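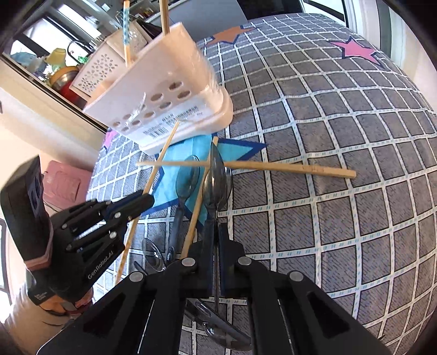

Cutlery sorting to be automated at a catering supplier: what should staff expect?

Posted by Zuzana Jelínek
Community help: Work and employment, Trosesstead

I am employed in the packing section of Pundurier, which prepares cutlery sets for canteens. Staff were informed in March that the sorting of spoons and chopsticks into caddies will pass to a machine supplied by Majimbun. There are 12 of us on the section. The letter states that no posts will be lost, but that duties "will be reviewed". I should be grateful for advice on what we may reasonably ask of the employer, and whether such machines can manage mixed items at all. Clear plastic spoons and thin wooden chopsticks are awkward enough by hand when they lie across one another.

Arif Lau
Your section should request the following in writing: the revised job descriptions, the training to be given during paid hours, and the name of the person to whom faults are to be reported. It is also advisable to ask how output will be measured. At the Zorkevville depot, where I was a staff representative for 3 years, the target was set at 70 caddies an hour before any allowance had been made for stoppages. The figure was later lowered, but only after staff had kept their own record of each stoppage.

As to mixed items, see-through plastic is a known difficulty for camera-guided equipment, and crossed chopsticks are a further one. In our case two people remained on the line to separate tangled items. That work was treated as a lower grade for some time – a point your section may wish to settle at the outset.

former_packer
They said no jobs lost at ours too. Hours went down instead. Check your contract for minimum hours.

canteen_north
I cannot speak to the employment side. On the practical side, please ask for a break rota. Our staff now watch a screen for long periods and the supervisor agreed to a change of task every 20 minutes. It took several meetings to obtain this, and the night shift still does not have it.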